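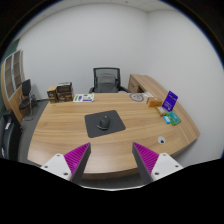
The **Vengate Desk Challenge** is a student robotics project and annual contest run by the engineering club at Coruvcombe Technical School. Students collect short recordings of everyday handling tasks in offices and classrooms, use them to train a robot arm, and then test the arm on tasks it has not been trained on. The project takes its name from the Vengate building, where the club has its workshop.

## History

The club was founded by Uldis Petrauskas, a physics teacher, as an after-school group for students who wanted to build line-following robots. For its first years it entered regional contests with wheeled machines. Interest in arms and grasping grew after a student, Elīna Lapiņa, built a tabletop arm as her final-year project and left it to the club when she graduated.

The arm could repeat fixed motions but failed when an object was moved even slightly. Petrauskas and Raimonds Kivi, who teaches computing, decided to try training it from human demonstrations. The first set of recordings was made with the arm itself, moved by a game controller. Students found this slow, and many of the recordings had long pauses in them. The club switched to hand-held grippers in its second season of arm work.

The contest was added the next year, when a neighboring school, Nullow Secondary, asked to join. The two schools shared recordings at first and later kept separate collections so that the results could be compared.

## Equipment

The club owns three hand-held grippers. Each has two fingers with soft ribbed pads and a camera that looks out past the fingers with a wide-angle lens. The finger pads are held to mounting plates by small screws and are treated as spare parts. Students replace them when the ribs tear or flatten.

The robot arm uses the same fingers and the same model of camera. Kivi set this rule after an early season in which the arm carried a narrower lens than the grippers and reached short of almost every object. The wide lens produces a round picture with black corners, and the recordings are stored without cropping.

Training is done on a desktop computer in the workshop. It is normally started at the end of the school day and left to run overnight.

## Recording sessions

Recording begins in October, after new members have completed an introduction to the equipment. Students work in pairs. One holds the gripper, and the other announces the task, keeps the log, and resets the objects between attempts. The two trade places after each group of attempts.

Each attempt starts with the gripper open and held still, and ends with the gripper open and clear of the object. Attempts are normally kept in the log even when the object is dropped, with a mark next to the entry. Dropped attempts are left out of training but are used in class discussions.

Sessions take place in rooms that are furnished and in daily use, including staff offices, the library, and a reading room. The objects are ordinary ones. Small cartons, flat packages, cards, and computer mice are common, and a desk is the usual work surface. Students may move things that are already on a desk but are asked to leave cables and drawers alone. Curved desks are considered harder than straight ones by most members, as a pair must keep changing where they stand to reach the back edge.

In its most recent completed season the club logged 1133 attempts, of which 610 were used in training. The rest were dropped attempts, duplicates, and recordings in which a hand blocked the camera.

## Contest format

The contest is held in the Vengate building near the end of the school year. Each team has up to five students and brings one trained arm. Teams are given the list of task types in advance but do not see the objects or their arrangement until the day.

There are 14 tasks in a full round. They fall into the following groups:

- picking up a single box or packet and placing it in a marked area
- stacking one box on another
- moving an object aside to reach the one behind it
- picking up a flat item, such as a card or an envelope
- returning a mouse to its pad

Each task may be tried up to 3 times. A first-attempt success scores full points, and later successes score less. A team loses points if the arm pushes an object off the table or if a student touches the arm while it is moving. Teams may not retrain between tasks.

Flat items have the lowest success rate of any group. The fingers tend to press a card into the surface without lifting it, and several teams have dealt with this by recording a motion that slides the card to the table edge and grips it there. The rules were changed to allow this after a protest from Nullow.

## Coursework

Members who take the school's computing course may use the project for their written assignment. The assignment asks for a question that can be tested with the club's recordings. Past topics include whether two operators produce better results than one, how much background clutter affects grasping, and whether recordings from one room are useful in another.

The last of these was studied by Valdis Tamošiūnaitė, then a student, who trained the arm only on library recordings and tested it in an office. The arm located boxes in the new room but often stopped too high above the desk. The club has required recordings from more than one room since then.

## Support

The school pays for the workshop and the training computer. Sproģis, a local packaging firm, supplies empty cartons and has paid for replacement finger pads. Glória Sequeira, an engineer at the firm, judges the contest and gives a yearly talk to new members on gripping in packing lines.

## See also

- Coruvcombe Technical School
- Nullow Secondary
- Learning from demonstration
- Robot end effector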